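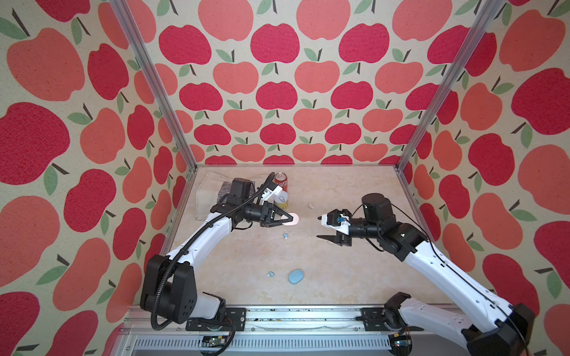
Can you hang wallpaper in a kitchen without it peeling off the wall by Christmas?
It depends far more on what you do to the wall beforehand than on the paper. Get the grease off, seal the plaster, use the right paste and it'll stay up for years.

I've papered three kitchens now, two of them badly, so most of what follows I learned the expensive way. The first was our old flat in Kemham, where I went straight over painted walls that looked perfectly clean to me. They weren't! Kitchen walls never are. There's a film of cooking fat on them right up to the ceiling, and paste won't grip it.

Washing down

Sugar soap, a big sponge and more buckets of clean water than you think you'll want. Start at the bottom and work up (dirty water running down a dry wall leaves streaks that are a pain to shift), then rinse from the top. Do the bit above the cooker twice. I leave it overnight with the window open a crack and go round in the morning with a dry white cloth. If the cloth comes away yellow, back to the bucket.

Gloss or silky paint wants a rub with 100 grit paper, just enough to take the shine off. Wear a mask, and if the house is old enough that there might be lead in the paint, get a test kit before you sand anything at all.

Filling and sizing

Fill the holes, sand them flat, and run your palm over the wall with your eyes shut. You'll feel lumps you can't see. Bare plaster needs sizing, which only means a coat of thinned-down paste or a tub of ready-mixed size. I use the Sodow one because the shop at the end of our road stocks it and it doesn't smell. Let it dry completely. Sizing also gives you a bit of slip, so you can slide the paper across when you've put it on slightly wonky, and you will.

Choosing the paper

Look for the wavy lines on the label: one means you can sponge it, more mean it'll stand a proper wash. For kitchens I want washable or better. Plain vinyl is the easiest to live with, and I'd keep any paper well clear of the hob and put tile or glass behind that instead.

Big patterns eat paper. Check the repeat on the label and whether it's a straight match or a drop match, as a drop match wastes more every time you cut a length. For our present kitchen I worked it out at 9 rolls, and then bought another, same batch number, which now lives on top of the wardrobe. Please do buy the spare. Batches really do vary, and a patch from a different one shows up a mile off in daylight.

Hanging

Turn the electricity off at the board before you go anywhere near sockets. Then draw a plumb line and trust it over the corner of the room, as no corner in any house of mine has been straight. Cut your lengths with a hand's width spare top and bottom.

If it's paste-the-wall paper, paste a strip slightly wider than the roll and hang it dry. If it's the other sort, paste, fold, and leave it to soak for as long as the label says, the same time for every length. I was slapdash about this in the second kitchen and ended up with seams that didn't meet.

Never try to wrap a full width round an inside corner. Cut it so 2 cm or so goes round, then start the next piece on a fresh plumb line with a tiny overlap. Vinyl won't stick to vinyl with ordinary paste, so you need a dab of overlap adhesive there (Vulten do a little tube with a nozzle, lasts ages).

Snap the blade off your knife far more often than feels reasonable. A blunt one drags wet paper and tears it, always at eye level.

Afterwards

Keep the heating low for a day or so. I once turned ours right up to hurry things along and got gaps at every seam. Wipe paste off the skirting while it's wet, too.

For splashes, a damp cloth and a drop of washing-up liquid, dabbing upwards. Tomato sauce wants catching quickly. If an edge lifts near the kettle, ease it back with a damp finger, work a bit of adhesive behind with a small brush and roll it down with a seam roller, then wipe off whatever squeezes out.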